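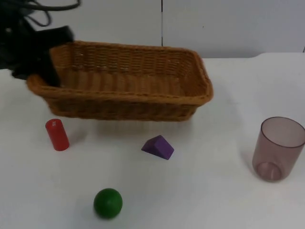

Workstation inspection checklist with comments
Brorneo site, sorting and kitting room, station 4
Inspected by: Suleiman Adeleke
Date: 10th June
Previous inspection: December
Equipment: Skirnel arm with several wrist cables, Loltura control software

Ratings used: OK, OK with comment, Action, Not checked.

Section A. Before power-up

A1. Emergency stop within reach of the seated operator. OK.

A2. Emergency stop tested, arm holds position. OK with comment. The arm holds, but the reset has to be done at the wall cabinet. Operators who used to clear a jam by hand in seconds now get up and walk for it. Three of them raised this separately. Moving the reset to the table side is allowed under the Skirnel manual if a key switch is fitted.

A3. Cables clear of the work area through the full reach of the arm. OK with comment. Clearance is fine at the near side. At the far left reach the loops should be re-tied before the next service.

A4. Floor marking visible. Action. Tape is worn through where the operator's chair turns. Replace.

Section B. Table and parts

B1. Tabletop fixed and level. OK.

B2. Basket in its set position along the back of the table, empty at start of cycle. OK.

B3. Test pieces set out with clear space between them. OK.

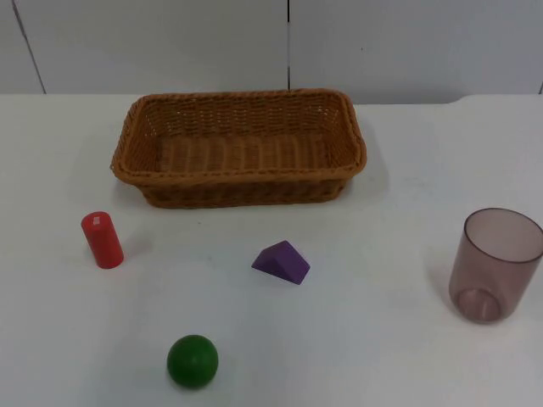
Item B3. Test pieces and cup in front of the basket, arm out of the work area.

B4. No glass or breakable items among the test pieces. OK. The tumbler is plastic.

B5. Condition of test pieces. OK with comment. The red cylinder has a small white patch on its top face. It remains usable for grip checks. If the Loltura color check begins to reject it, swap it out and note the change in the station log.

B6. Round parts. OK with comment. The ball has no stop or tray to hold it. Operators on the old manual line caught rolling parts without thinking about it, and the habit carries over. Reaching in after a part while the arm is powered is the most likely way for someone to get hurt at this station. A low lip along the front of the table is recommended.

B7. Tabletop clean. OK with comment. Wipe at the start of each shift. Small dark marks on a white surface have been picked up as parts by the wrist camera. When that happens the arm slows, and the operator has to confirm or dismiss the find on the screen. 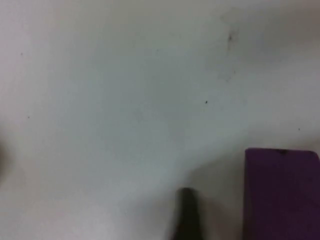

Each dismissal takes only a moment, but they come in clusters and they are the part of the job people complain about most. Cleaning was formerly a cleaner's task at the end of the day. It now falls to the operator and is not in the written job description. The shift lead should add it, with time allowed.

Section C. Gripper

C1. Fingers free of cracks, chips and residue. OK.

C2. Finger screws at marked torque. OK.

C3. Grip force limit set and locked. OK with comment. The setting is locked, but the password is written on a label inside the cabinet door. Remove the label.

C4. Gripper cycle count. OK. The Skirnel service interval is 2,000 hours and the unit has 270 on it.

C5. Wrist camera lens wiped. OK.

Section D. People and tasks

This section was added after the change from hand sorting. It is filled in by talking to the operators, out of hearing of the shift lead.

D1. Operator knows who may enter the work area and when. OK.

D2. Operator can explain what each light color means. OK with comment. All could explain red and green. Two were unsure about flashing amber – it means the arm is waiting for a confirmation and may move as soon as it gets one. Retrain.

D3. Seating and screen height. Action. The job has gone from standing and reaching to sitting and watching. The screen is mounted for a standing person. Neck strain was reported by the longest-serving operator. Fit the adjustable Aidoo bracket already in stores.

D4. Breaks. OK with comment. Hand sorting had natural pauses when a basket was carried away. Those are gone. The break plan still dates from the old line and should be redone for watching work, with a change of task inside each shift.

D5. Hand skills kept up. Not checked. When the arm is down the room goes back to sorting by hand, and 12 people are listed as able to do that. The list was not tested during this visit. Run a half shift by hand before the next inspection.

D6. Operators can stop the arm without giving a reason. OK. All said yes. One added that the stop is recorded against the name logged in, which makes people slow to press it. Record stops by station only.

Open items carried forward: A2, A4, B6, C3, D2, D3, D5.

Station may run in its present state. A4 and C3 to be closed before the next shift change. Signed copy in the station folder, S. Adeleke.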